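Visit report: Nustinen open day, Lemport
Sunday, March 8, 2020
Written by Archie Kerr for Skye MacBrayne. Copy to Angus MacAulay.

Angus and I went to the open day to see what a humanoid would cost us for the records rooms at Bosow, and what else we would have to pay for besides the robot. You asked for a note before the budget meeting. The short version is that we shouldn't put a purchase in next year's plan, but we should put in money for a trial and for the building work that a trial needs.

## Getting there and how the day ran

Nustinen have the ground floor of a unit on the Lemport estate. Parking was easy. We signed in, got a badge and a floor plan, and were put in a group with two people from a hospital stores department and a man who buys for a chain of garden centres. Our guide was Đạt Chu, who does their site surveys. That suited us, as he knew about doors and sockets and didn't try to sell us anything. The person who does the pricing is Anneli Keskinen, and she had a desk at the far end where people could book a slot. We took the last one before lunch.

The first half hour was a talk with slides. Most of it was about factories and I have left it out. The useful slide was a list of what customers had forgotten to budget for. In the order they gave it: floor repairs, network points, safety assessment, staff time, spare hands.

Spare hands came up again and again through the day. The arms and legs are treated as part of the machine and are covered by the service agreement. The hands are treated as wearing parts, much as we treat the rollers on the scanners, so they are priced and ordered separately. Đạt told us to plan for at least one spare hand per robot from the first day. His reason was that a robot with a damaged hand can still walk about but can't do anything you bought it for.

## The hall

The main hall is bright and white, with strip lights and air conditioning in the ceiling. We got close to one of the machines while it was being set up and could look at the fingers properly. 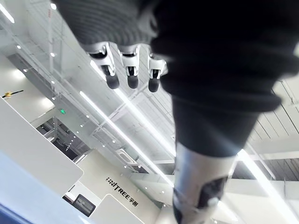

*Left arm and hand, with the Unitree panel on the wall behind.*

Angus spent some time on the fingertips. They are black, and he wanted to know how they would manage with our older boxes, which are dusty and have soft corners. Đạt said dust was a fair worry and that fingertips should be wiped down as part of the daily checks. He wouldn't give a figure for how long a set lasts in a records room because they haven't had one in a records room for long enough. I would have liked a number but I thought that was a straight reply.

The sleeve is also a separate item. It goes over the upper arm and I had taken it for decoration, but on Nustinen's price sheet it is under consumables. It is cheap compared with everything else and I only mention it so that it doesn't surprise anyone later.

A few other things we asked about in the hall:

- Noise. We couldn't judge it with so many visitors talking. Needs checking on a trial.
- Charging. One ordinary socket per charger, but on its own circuit. Our rooms on the lower level don't have a spare circuit.
- Lighting. The hall is much brighter than our aisles. Đạt said the cameras need decent light and that he would measure ours on a survey.
- Who can work it. Two trained people per site as a minimum, so that holidays are covered.

The lighting point may turn into a real cost. We cut the aisle lights down two years ago to save on electricity and they are on timers. If they have to be on whenever the robot is working, that saving goes.

## Reaching work

This was the part we had come for. Nustinen had a shelf set up with binders on it, and a stretch of carpet in front, which is nearer to our own rooms than anything in the hall. The garden centre man wandered off at this stage and we more or less had the place to ourselves.

I had three questions written down. How high can it reach, how narrow a space can it stand in, and does it mind carpet.

On height, the machine we saw could get its hand up to the level of a shelf that stuck out over it. Our top shelves are higher than that one, by my eye, and people use a kick stool to get to them. Đạt's advice was to forget the top shelves. Plan for the middle ones, and move the files that get asked for most down to that level before the robot arrives. He said it is cheaper to move paper than to make a robot taller. That would be a job for our own staff and it should be costed as staff time. I have the request logs and can work out which series would need to move.

On width, the wooden sides of the demonstration bay come in close and it is the elbows you have to think about more than the feet. When one arm goes up, the other one has to go somewhere. Our main aisles should be fine. The side bays in the Navarrete room will not be, and I would leave that room out altogether.

On carpet, Đạt said a short, flat carpet is fine and that loose edges and door strips are the trouble. We have both. Angus has asked for a price to relay the strip at each door and fix the edges down, together with the extra circuit, and our usual contractor has already quoted £3981 for the two jobs. I think that is money worth spending anyway, given that people catch the trolleys on those same strips.

The binders interested me for another reason. They were the type with a finger hole in the spine, the same pattern as ours. Ours are packed much tighter on the shelf, and I asked whether that matters. It does. There has to be room for fingers beside the binder unless it is pulled by the hole, and pulling by the hole is a separate skill that has to be set up and tested. Đạt called it an extra task, and extra tasks are charged by the day.

Someone has to stand by during this kind of work, and that should go in our thinking. During a trial we should assume one person with the robot the whole time. It will not free anyone up in the first year. Whoever writes the business case must not count a saving in wages for that period, and I would rather say so now than have it found later.
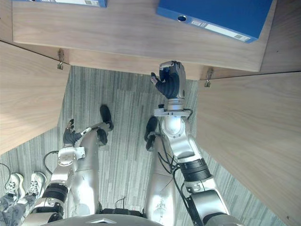

## Prices and terms

We had our slot with Anneli Keskinen. She gave us three ways of doing it.

1. **Buy.** Full price up front, with a service agreement on top. Lead time is 8 weeks from order. Spare hands and batteries are extra.
2. **Lease.** A fixed term of 24 months. Service is included and so is one replacement hand. At the end you give the robot back or pay the remainder.
3. **Trial.** One robot on our site for a month, with a Nustinen engineer for the first week. The fee comes off the price if we later buy or lease.

The full sheet is in the shared folder and is marked confidential, so I haven't copied the amounts here. Please don't forward it.

Angus asked about the lease ending early, for instance if we gave up the Lemport store. The answer was that we would pay to the end of the term. He wants that looked at before anyone signs. He also asked about software updates. They are included under both the lease and the service agreement, but if you buy outright and let the agreement lapse then you stay on whatever version you have.

Training is charged separately in all three cases. It is £245 per person for the basic day, and there is a longer course for the person who will set up new tasks. We would need two people on the first and one of those on the second.

Insurance was the one subject where we came away with nothing. Anneli said most customers add the robot to their existing equipment cover, but our insurer will have to be asked. I'll ring them this week.

## What I would put in the plan

For next year:

- Door strips, carpet edges and the extra circuit, as quoted.
- A site survey by Nustinen, including a light reading in each aisle.
- The trial fee.
- Basic training for two people.
- Staff time for moving the busiest files to the middle shelves.
- A small sum for fingertips and sleeves.

Not for next year: the purchase or lease itself, and anything to do with the Navarrete room.

Angus agrees with all of this apart from the trial. He would sooner do the survey first and decide on the trial when we have the results. I can live with that, but Anneli said trial places are going quickly and a provisional booking costs nothing, so I'd like your permission to make one.

## Still to do

- Archie: insurer, request logs, ask Đạt for survey dates in March.
- Angus: early exit terms on the lease, and whether the contractor's quote includes making good the paint round the new socket.
- Skye: yes or no on the provisional booking.

The slides have been promised by email. Lunch was sandwiches and was free. Mileage claim attached separately.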